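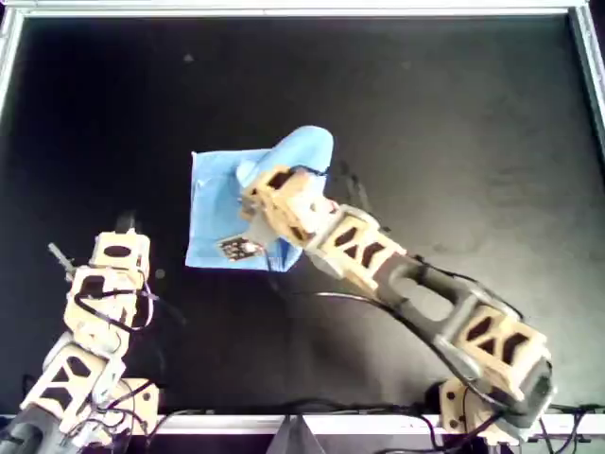

Folding small towels on a black table – how do I keep them neat and lint free?
Posted by Lilian Kombo in Laundry & Linens

Hello everyone! I have a stack of light blue cloths, the bumpy terry kind, and I fold them on a matte black tabletop with a metal rail along the edges. I love that table, but every little speck shows on it, and my cloths never seem to lie flat. I smooth one side and a corner doubles over on the other. Do you iron yours first, or is there some trick with the hands that I missed growing up?
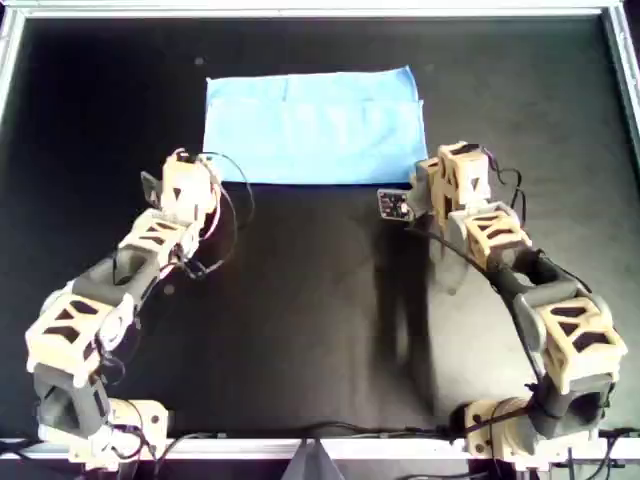
2 replies

Sheila Mottram
Oh Lilian, I sympathize! Please don't iron terry, it squashes the loops. Give each cloth a good snap when it comes out of the dryer, lay it down, and stroke from the middle out to the corners. Creases like the ones in your blue cloth will mostly relax if you leave it a minute. After that I pick it up by the folded edge – just a pinch, because a big handful bunches the fabric up into ribs.
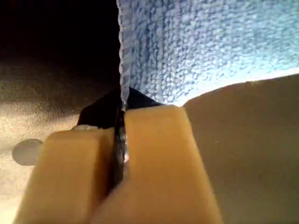 Then I lay that edge down first and let the rest follow. For the specks, wipe the table with a barely damp rag before you start, and let it dry while you put the kettle on.

Birkett
lint roller. works on the table too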